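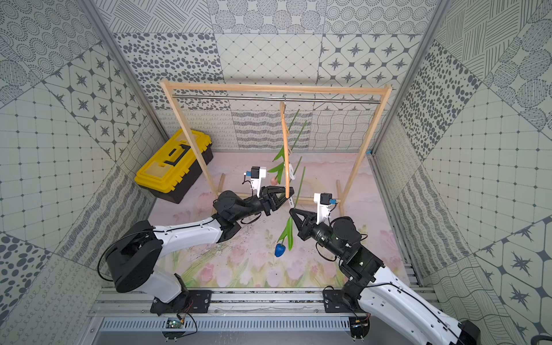

February, just after breakfast

Still not sold on the tulips. The Jumard catalog says artificial flowers "bring the season indoors at any hour," and I would like to know which season has a blue tulip in it. I paid for them anyway, so I don't get to be smug. The Shokri set was prettier and cost more, and the reviews (376 of them) all sounded like the same person.

The hanger idea came from a page I have bookmarked, where it was called an easy hour. I have my doubts about other people's hours. Clip the stems on, hang it from the rod, stand back and admire. I stood back. It looks to me like laundry with ambitions. 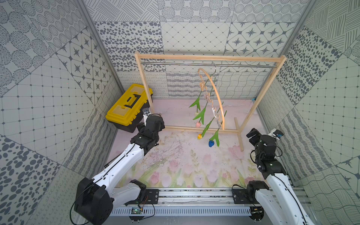 After lunch

Looked again on a full stomach. I don't trust clips with anything heavier than a sock, and these stems are long. The blooms all want to face the floor, too, which real tulips only do when they're finished. 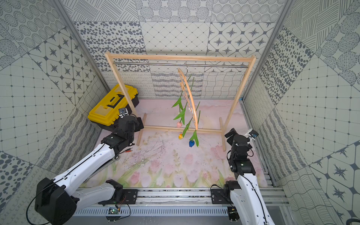
I keep asking myself what the thing is for. A wreath goes on a door. Flowers go in a jar. A rack is for coats, and I was perfectly content with it as one. If I do keep it up, the blue one shouldn't be lowest, where the eye goes straight to it. I'd have the pink down there. Lenov sells plain eucalyptus, and I'm tempted, though I said that about the tulips. 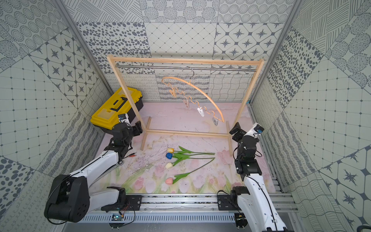 Four tulips on the pink mat, clips on the hanger.

Giving it until March.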